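**Re: [joddale-travelers] Guesthouse or the big hotel for the September meetup?**

Hi everybody, and hello to the new names I see on the list this month!

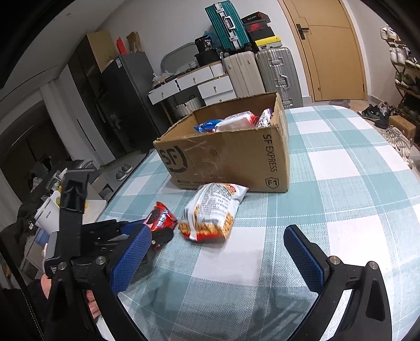
I promised Araceli a proper answer and then let it sit, so forgive me if this runs on a bit.

Araceli Maldonado wrote:

> We're trying to choose between the Magaña guesthouse and the Pavik, up on the hill. The Pavik wants 645 a room for the whole stay and the Magaña wants 354. Is the difference worth it? My mother is coming and she doesn't do well with stairs. Also, does either one have a decent breakfast?

I've stayed at both, the Pavik twice and the Magaña more times than I should admit. The Pavik is lovely. You get the big pool, the view down over Joddale, and a front desk that picks up the phone at 2 in the morning (I had a very sad stomach that night and they were angels about it). Breakfast is a buffet, with good fruit and so-so eggs.

The Magaña is smaller and a little worn around the edges, but I sleep better there. The rooms off the courtyard are all on the ground floor - ask for one of those by name, because if you just say "quiet room" they'll put you upstairs at the back. No elevator, so please do get that in writing for your mother. Breakfast is whatever the kitchen feels like making, and it has always been good, especially the corn cakes!

One more thing on cost. The Pavik charges extra for the shuttle into town and the Magaña is a five-minute walk from the square, so the gap is wider than it looks. If you do go with the Pavik, book through their own desk. I used Lotex once and spent a whole afternoon getting my dates fixed.

Those of us already signed up are leaning Magaña, but we can all meet for dinner wherever people land. Araceli, write me off-list if you'd like the courtyard room numbers, I have them in an old notebook somewhere.

Hugs to your mother,
Ximena Espinoza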